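# Mastance frame kit, two-arm version: review after 40 hours

Bought for the shared workshop at Gramley. I paid for it myself, apart from the arms, which Güven Eren already had. It replaces a plywood bench that flexed whenever both arms moved at once.

## What you get

Aluminium extrusion cut to length, corner brackets, T-nuts, a white tabletop, a perforated vent strip for the front and a bag of bolts in mixed sizes. The instructions run to 2 sheets of drawings with no text. The drawings are accurate, but the nut sizes are left off and have to be worked out from the bag labels.

Price was £364 delivered. Arms, grippers, control boards and power supply are all extra. The mesh baskets are sold separately too, and are overpriced for what they are.

## Assembly

One long evening for two people. The extrusions were cut square and the posts went up true without shimming. Two of the T-nuts had damaged threads and I used spares from the workshop drawer. Mastance did send replacements, which arrived in July, by which time the frame was in use.

The front rail is the best part of the kit. It is several grooved extrusions laid side by side, so a base plate can be bolted down across more than one groove. We loaded each arm at full reach and measured deflection at the gripper, before and after, with the same dial gauge. The old bench was far worse. I stopped checking after the third run. 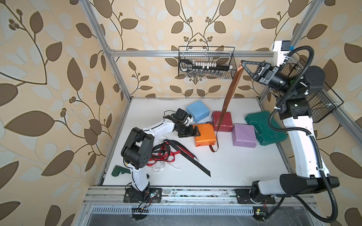
Cable routing is where the kit falls short. There are no clips, no channel and no guidance in the drawings. On the right arm we ended up with corrugated conduit hanging in wide loops from the top corner, which works but takes up more room than I would like. The left arm still has its wires loose over the front rail, next to the little control board. Orhun Kaplan wants to print a bracket that sits in the groove. I would sooner Mastance put a few clips in the box.

The side and back walls are your own problem. We used board covered in leaf-pattern wallpaper, left over from Güven's hallway. A plain matt finish would be a more sensible choice if you depend on the wrist camera, and I intend to change ours.

## In use

The job so far is gift wrapping: picking up ribbon, carrying it over a box and laying it down. Ribbon is light, so it puts no strain on the frame, but the reach is wide and the right arm spends much of its time up near the back corner. Clearance there is adequate - just. Anyone with longer arms should order the taller posts.

The grooves in the front rail collect dirt quickly and ours are already scuffed. A stiff brush gets most of it out. Cover strips would help, and Skurasetti sell some that are meant to fit, though I have not tried them.

## Alternatives

The Rathnayake enclosure comes ready assembled at £1590. It has cable channels and a proper door. For a home build I can't justify the difference.

## Verdict

Stiff, square and fairly priced. Poor paperwork, no cable management. Check every T-nut before you start and buy a bag of spares with the order.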